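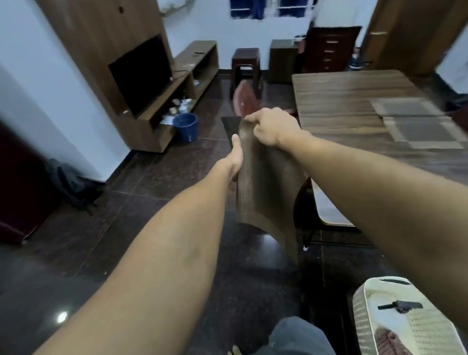
How I Clean Our Dining Table (Chairs Out First!)

I'm going to confess something about my kitchen habits. For years, cleaning the dining table meant one swipe with whatever cloth was hanging by the sink, straight after dinner, crumbs onto the floor, done. It looked fine at night. Then the morning sun would come in and I'd see every ring, every oily fingerprint, and that odd dull film that makes a glossy top look old before its time.

My friend Mayu Hayashi finally asked what I was doing to the poor thing (she put it more kindly than that) and I've been doing a proper clean every weekend ever since. A few of you asked me to write it up after my January post on the pantry shelves, so this is the long version.

What you'll need

A spray bottle, any kind. Mine started life as a plant sprayer and it has a lovely wide mist.
2 soft cotton cloths, one for washing and one for drying.
Dish soap, the mild clear sort.
Lukewarm water.
A basket or tray for all the stuff that lives on the table.

For the mix I use one small teaspoon of soap in a full bottle of water. Swirl it, don't shake it, or you'll be spraying bubbles for the first five minutes. I used to add a glug of vinegar too, until Esben Egilsson, who refinishes furniture and has strong feelings, told me to quit putting it on a shiny finish week after week. So I quit!

Step 1: Pull the chairs out

I skipped this forever and I regret it. If the chairs are pushed in, you lean over them, you miss the edge nearest you, and you drip soapy water on the seats. Take hold of the backrest with both hands, one at the side and one on the top edge, and lift a little as you pull. Dragging is how I got the long scratch near our kitchen door that I now pretend is part of the floor.

Mesh backs are the ones to be gentle with. Hold near the border if you can, and don't hook your fingers into the weave. While a chair is out, give the back a quick brush with a dry cloth. Mesh collects dust like you wouldn't believe, and it comes off much more easily before it's been anywhere near a wet table.

You don't have to clear the whole room. Move the ones in your way, do that side, then switch. Plastic chairs are so light that I shuffle them around with one hand as I go.

Step 2: Clear the top

Everything goes. Salt, napkins, mail, the pen that doesn't work. I drop it all in a basket and park the basket on a spare chair, so it's off the table and off the floor and I only carry it once.

Placemats come off last, and flat, so the crumbs stay on them. Shake them outside. Woven ones hold onto rice grains in a way that's almost impressive, so give the back a few good taps as well. If they're sticky, wipe them separately and let them dry completely before they go back. A damp placemat left on a glossy top overnight will leave you a cloudy patch (ask me how I know).

Step 3: Dry wipe

Before any spray, sweep the crumbs into your hand with a dry cloth. Grit plus water plus rubbing equals tiny scratches, and they show up horribly on a shiny surface.

Step 4: Spray one half at a time

Start at the far end and work back toward yourself. Hold the bottle a hand's length above the surface and go for a light, even mist. Then give it a minute to sit. One minute! That's what softens the dried curry spots, so you don't have to scrub.

If you get streaky white foam all over, don't panic. I get it too when I'm heavy-handed with the soap. Spread it out thin, let it do its work, and plan on an extra pass with a clean cloth at the end.

Step 5: Fold the cloth and wipe

Fold your cloth into a pad that fits under your palm. A big floppy cloth just pushes suds around, and a small pad lets you press evenly. Go along the grain pattern in long overlapping strokes, and flip to a clean side whenever the pad starts leaving more than it picks up. I keep the bottle in my other hand the whole time so I can hit a stubborn spot without walking around looking for where I put it down.

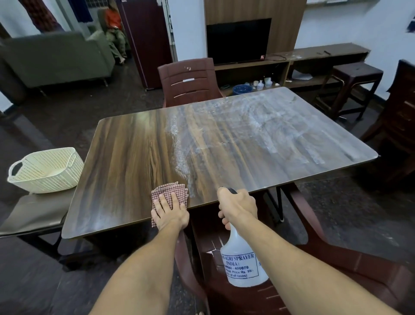 Step 6: Edges and corners

Run the pad along the rim with your thumb underneath. The underside of the edge is where sticky hands go, especially if you have kids, and it's the part guests touch when they pull themselves in. Rounded corners need a slow turn of the wrist or you'll skip right over them.

Step 7: Rinse pass, then dry

Wring out a cloth in plain water and go over the whole top once to lift the leftover soap. Then dry it straight away with your second cloth. Don't leave it to air dry, that's where the dull film comes from. Crouch down and look across the surface toward the window. Any streaks will show up at that angle, and a quick buff takes care of them.

Step 8: Put it all back

Wipe the chair arms and the tops of the backrests with whatever's left on the damp cloth, then slide everything in. I wait ten minutes before the placemats go down, which is exactly long enough for tea.

A couple of questions I got last time

Chie Noguchi wrote in to ask about turmeric stains. Try a paste of baking soda and water, very gently, on a small spot first. On mine it faded the stain but didn't fully remove it, and the sun did the rest over a couple of weeks.

And yes, you can keep the soap mix in the bottle, but I tip mine out after a week and make fresh.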